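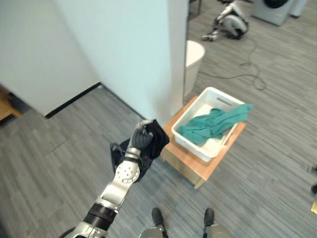
Spent pretty much the whole day on Wisa's hand, and I'm writing this with my feet up and a bag of frozen peas on my knee from kneeling on that carpet. The right-side drift is back, the one I thought I'd licked in May. Same laundry setup as always, the white basket on the little wood stool, the teal thing in the basket, the black cloth in the fingers, and I had the arm stretched out over the floor so I could get a good look at the wrist cable. That loop on the outside has been bugging me for weeks! It sticks out more than I'd like and I keep picturing it catching on the basket handle.

So I started with the boring stuff. Powered down, wiped the finger pads with a damp rag, checked the screws on the round joint cap with the small driver (not the long one, I round off heads with the long one, I know myself by now). Two of them took a little turn. The rest were fine. Then I ran the open-and-close routine and watched the counter, which says 3,881 closes on this set of pads. The Stisska folks say to swap them whenever they start to look shiny, and I never know what to do with advice like that. Shiny compared to what? I wrote the number inside the cover of the logbook and left the pads on.

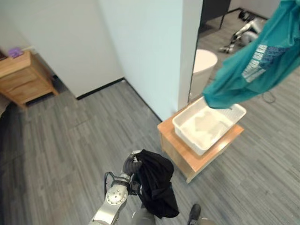

Anyway, the cable. I moved the tie down one notch and gave it a bit less slack, then bent the wrist all the way both directions by hand to make sure nothing pulled tight. It was tight! One notch was too much. So I went back up half a notch, if that's a thing, by using a skinnier tie from the drawer, and now it bends all the way with a little left over. I'm pretty pleased with that, even if it took me till lunch and I ate standing up at the sink (cold noodles, too much vinegar).

After lunch I did the grip setting. It was sitting at 80 and I've suspected for a while that's too strong for thin stuff, the fingers bunch up way more cloth than they need and then don't want to give it back. I dropped it in small steps and ran the same pick over and over, in and out of the basket, until I was seeing teal with my eyes shut.
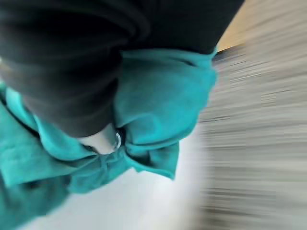
Somewhere in the middle of all that Evangelista's update came through and the hand forgot its zero, so I had to do the whole homing business again, and then again when I bumped the stop button with my elbow. I said some words. The second homing threw code 724, which the manual says is "finger reference not found," and the fix is to open the hand fully and wait for the light before you touch anything. I had not waited for the light. I never wait for the light. Third try was clean.

I still don't know if the drift is gone. It looked better by the end of the afternoon but it looked better in May too, so I'm not telling the Wivbridge office anything until I've had a few more days of runs. What I'd really like is a second hand on the shelf so I could swap the whole thing and take this one apart at a table like a civilized person.

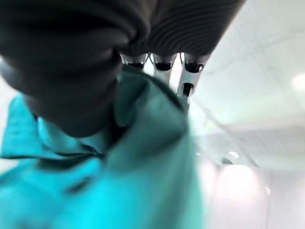 For tomorrow

Look at the pads in good light and decide about shiny. Order more of the skinny ties, I used the last one. Recheck those two screws. Wait for the light!! And buy a kneeling pad, the garden kind.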